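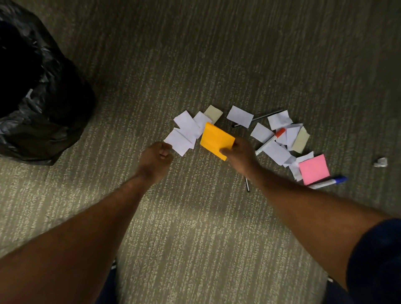
Photo: Marisol Huaranga

The small room at the end of the working day

My first office in Canada had forty-nine people on one floor and a kitchen that could hold five of them. I came there from a workplace where every person had a door, and where closing this door was a normal thing which offended no one. In the new office the only door I could close belonged to the toilet. I was thirty-one years old and I learned English mostly by overhearing it, through a grey wall that reached to my shoulder.

I want to write about those walls, and about what they did to the way we talk. The cubicle has a bad name. In films it is the place where a person loses the will to live. But when I began to ask people for this article, many of them spoke of their old cubicle as one speaks of a first apartment, with complaint and with some tenderness.

Katherine Escobar worked eight years in the claims department of Drudo, an insurer which later moved its staff to long shared tables. She remembers the sound more than the look. "You knew who was on the phone with their mother," she told me. "You did not know what they said, but you knew the tune." After the move the tune disappeared. People went to the stairwell for private calls, and at the tables they wore headphones from nine o'clock until they went home.

I have the same memory. My neighbour on the left side was Grigore Avram, a quiet man from accounts, and I did not see his whole face before my second week. I knew his cough, his radio, and the small knock he made with a pen on the top of the wall when he wished to ask me something. It was a polite knock, always two times. When I answered, he stood up, and there were his eyes and his forehead. We discussed whole budgets like this. To this day, if somebody knocks two times on anything, I lift my head.

The open table has no knock. This seems a small matter, but I think it is the centre of the problem. At an open table you are always visible, so a colleague believes you are always available, and he simply begins to speak. In the years of the low wall there was a moment of asking first. In my own language we have a special word for the cough a guest makes before he enters a yard. English doesn't have it, as far as I know, and the modern office doesn't have it either.

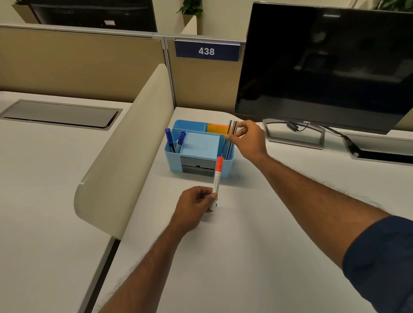

Harish Sengar has fitted offices for most of his working life, and he has taken out more walls than he has put in. His company, Zamier, once removed 205 partitions from a single building in one September, and he kept a piece of the fabric because he liked the colour. He does not share my feelings. "People tell me they miss the walls," he said. "When they had the walls, they told me they missed the windows." He is right about the windows. In my row the daylight belonged to the managers, and in winter I went in before the sun and came out after it.

He explained to me also that a wall of shoulder height stops much less noise than people believe. What it stops is the eye. When you can't see the person who is talking, your head treats the talk more like weather. I asked him if he would choose a cubicle for himself. He laughed, and then he admitted that he works from his van.

There is another side which I should not hide. Hortensia Zapata spent the same years as me in an office of this kind, at a freight company named Ragab, and for her the wall was a way to be forgotten. She was the only woman in the row and the only one with an accent. She ate at her desk. When there was a birthday, the singing came to her over the top, and sometimes a plate came also, later, with what remained. At the open tables of her present employer she was invited to lunch on the first day. She told me this without anger, but she told it two times.

So I can't say that the old way was kinder. For a shy person with poor English it was kind to me, because I could write my sentence on paper before I stood up to say it. I kept those papers in a drawer. "Could I please trouble you for the spring figures." "I am afraid I didn't catch that." I practised them quietly, and Grigore, who surely heard everything, never mentioned it.

Last month I visited the Purkia building, where two floors still have the old partitions. The receptionist told me they will be replaced when the lease is renewed. I walked along one row in the lunch hour and, I am a little ashamed of it, I knocked on the top of a wall. A young man stood up and asked if he could help me. I said I was looking for the elevator.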